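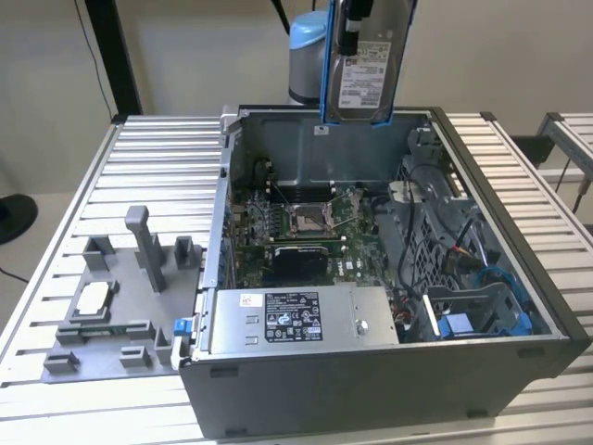
The Dell on its side with its lid off, and the hard drive in its blue caddy.

August 21, 2022

I have been putting off the old computers since we moved, on the grounds that they weren't hurting anyone. They were only sitting under the stairs, being stepped over. But the council's small electricals day is coming up, and I have been told in plain terms that the cupboard is wanted for coats.

So, one dead tower. It did 19 months of proper work and then many years of holding up a printer. I couldn't tell you the model, the sticker having gone the way of all stickers, but there's a tiny Dell logo on the board inside, so at least we know who to thank.

I will say this for office computers, they are built for people who are cross and in a hurry. All the bits you're supposed to touch are blue. Blue latch by the power supply, blue caddy round the drive, blue this and that down in the corner. If it isn't blue, the machine would like you to leave it alone. I wish the same system had been applied to our boiler, or to the flat-pack wardrobe from Prester that has stood at a slight lean for two summers.

The hard drive is the only part I was bothered about. The rest can be melted down and become a kettle for all I care, but the drive has (or had, who knows) our photographs on it, plus a spreadsheet called BUDGET FINAL NEW 2 which must never be seen by anybody. A standard 3.5-inch thing, the sort that weighs as much as a tin of beans and holds less than the phone I dropped in the sink.

The caddy is a clever bit of plastic. It wraps round the drive and bends just enough to be alarming. My advice on caddies is to keep them with their drives until the last possible moment, as a loose one will immediately vanish. I once bought a replacement from Catix for more than the drive was worth, and found the original in the airing cupboard.
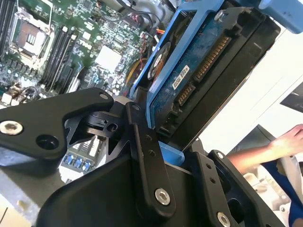
Underside of the drive, gold contacts and all. The processor socket is at the back, with no processor in it.

There are two connectors along the edge, the long one for power and the shorter one for data. I mention it because I spent an evening in my youth trying to persuade one cable into the other's place, and I'd like some good to come of it.

As for that socket, it's a little metal frame round a great many tiny pins, and you mustn't breathe on them if you hope to use the board again. I don't, but I still find myself being careful. Years of being told off by manuals will do that. The memory slots are off to one side of it in their dark rows, and I have a feeling the sticks that go in them are worth a few quid. I have a feeling about most things in that cupboard, which is how it got full.

The plan now is as follows. Drive goes on the shelf until I can find a cable that will read it. The cable box is a Zürcher biscuit tin and contains every lead made between the first Gulf War and the Olympics, so I am hopeful. When I last copied photographs off an old disk I got 1217 of them, of which 523 were the same garden from slightly different parts of the same chair. I kept the lot, obviously.

Case, power supply and board go to the council. The screws go in the jar. I have never taken a screw out of the jar, but that's no reason to stop putting them in.

I did look up proper boxes for storing drives, and Uline will sell you some very handsome cartons if you want a great many of them. I want one. There's a shoebox upstairs with a pair of shoes in it that could be moved.

Next up is the printer, which still works and so can't be thrown away, and which I hate.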